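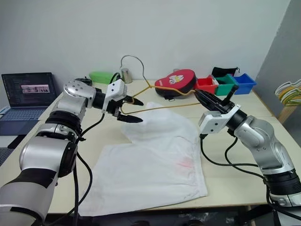 The working group on bench rules for two-arm cells met to go through the second draft of the shared practice sheet. The draft covers any table where two arms work over the same area with people coming and going, at Lenitdale and at the Osovbridge annex. Elżbieta Duda chaired and Behrouz Ghasemi took the minutes. Most of the time went to items 3 and 4, on cables and on what may stay on the table during a run. Under the present wording, a cloth task such as the one with the white cloth between the two arms would need the yellow cable moved off the back of the tabletop before power-up, and the laptop moved off the left side. Members did not agree on whether that was reasonable, and the discussion is recorded under those items.

Zesisley Bench Practice Group
Minutes, September 24, 2020

Present: Elżbieta Duda (chair), Behrouz Ghasemi (minutes), two members from Lenitdale, one from Osovbridge. Apologies from the Navarrete office, which sent written comments.

1. Minutes of the last meeting

Accepted with one correction. The February minutes said the stop button test was weekly. It is done at the start of each shift. Behrouz to fix the copy on the shared drive.

2. Marking the reach area

The draft asks for tape on the table and on the floor showing how far each arm can reach. Lenitdale has done this on all its tables. Osovbridge has floor tape only, and said table tape peels and catches on fabric when the task is folding or flattening. Elżbieta asked if paint marker would do. Osovbridge will try it on one table and report back.

Agreed: floor marking is required. Table marking is required except on fabric tasks, where a printed plan of the table posted beside the cell is enough for now.

3. Cables

The draft says "no cables in the work area." Navarrete's comment was that nobody can follow this as written, as the arms carry their own cables and these hang down past the joints on most setups. Behrouz suggested splitting the rule into cables that belong to the arm and cables that do not.

Arm cables: must be long enough for the full range of the wrist, and must be tied at the elbow so that a hanging loop cannot get between the fingers or under the workpiece. The operator moves each arm slowly through its range once before the first run and watches the loops.

Other cables: to be routed behind the table or clipped along the back edge. Osovbridge objected to the word "behind" for tables that stand against a wall. Changed to "behind or along the back edge, clipped."

There was a question about cables that are themselves part of the task. These count as workpieces and go on the task sheet.

Agreed as amended.

4. Items left on the table

The draft allows only the workpiece and what is listed on the task sheet. Lenitdale wanted bins and boxes allowed as standing items, even when a given task does not use them, so that operators are not clearing and resetting all day. Elżbieta was against a general exception. Her concern is a gripper coming down on the rim of an open bin, which she considers more likely when the bin is not in the operator's mind.

After some discussion the wording is: bins and boxes may stay if they are listed, placed along the back, and included in the slow check under item 3. Metal cups, tools and bags come off if they are not listed.

Laptops: Navarrete asked for a flat ban on the tabletop. Lenitdale said the operator needs to see the program log and the camera view from where the stop button is, and there is no shelf at some cells. Not settled. Behrouz to get a price for side shelves for both sites. Until then a laptop may stand at the far end of the table, outside the reach of either arm, and the person using it steps back before the arms are enabled.

5. Speed when both arms share a workpiece

Current rule is the slow setting whenever a person is inside the floor marking. Navarrete proposed adding that both arms go to slow when either gripper is closed on a soft item the other is also holding. Accepted without discussion.

6. Incident log

The log now has 3,549 entries, most of them minor stops. Elżbieta pointed out that entries marked "other" are no use for deciding rules. The form will get two new choices, "cable contact" and "contact with item not on task sheet." Entries must be made within 20 minutes of the stop. Osovbridge said this is hard at shift change. Left as is, to be looked at again.

7. Training

New operators do three supervised runs before working alone. No change. Lenitdale asked whether runs on a single-arm cell count. They do not.

8. Any other business

Osovbridge asked who signs the task sheet when the cell lead is out. Any trained operator other than the one running the task may sign.

Actions

Behrouz: correct February minutes, price for shelves, circulate draft 3.
Osovbridge: trial of paint marker on one table.
Lenitdale: send its cable clip part list to the other sites.
Elżbieta: new choices on the incident form.

Next meeting to be set by email once draft 3 is out.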